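Burner circles lifting on play kitchen hob, can I seal them?
Asked in Toys and Play, 633 views

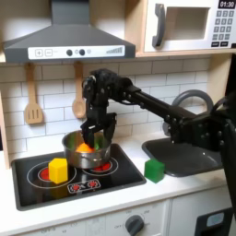 The hob with the steel pot on the rear right burner

We have a play kitchen with a glossy black hob panel and two red burner circles painted on it. The pot is proper stainless steel with a rolled rim and it gets dragged about all day. The edge of the right-hand circle has started to feel rough under my thumb and I'd like to stop it before it wears away. Can I put a clear coat over the panel, or will it go cloudy? The white worktop round it is fine. It gets used for blocks as much as for pretend food, so whatever goes on has to put up with knocks.

Ayman Sabbagh, Kumbridge

3 answers

Cakus
Water-based clear acrylic varnish, gloss. Wash the panel with a drop of washing-up liquid, dry it, then rub very lightly with 400 grit wet and dry. It will look dull and you'll think you've ruined it, but the varnish brings the shine back. Go easy over the red. Two thin coats, a day between them, and leave it a week before the pot goes back on. Check the tin says it is suitable for toys. Mask the worktop and the edge of the sink first or you'll get a line on them.

Ostermann
just stick felt pads on the bottom of the pot

Avier
Felt pads came off ours in two days and ended up in the sink. I'd use clear sticky-back film instead of varnish. Cut it a bit smaller than the panel so the corners don't get picked at, and smooth it from the middle with a bank card. When it gets scratched, peel it off and do another. Try a small piece near the back first in case it pulls the paint. I wouldn't put it over anything already flaking.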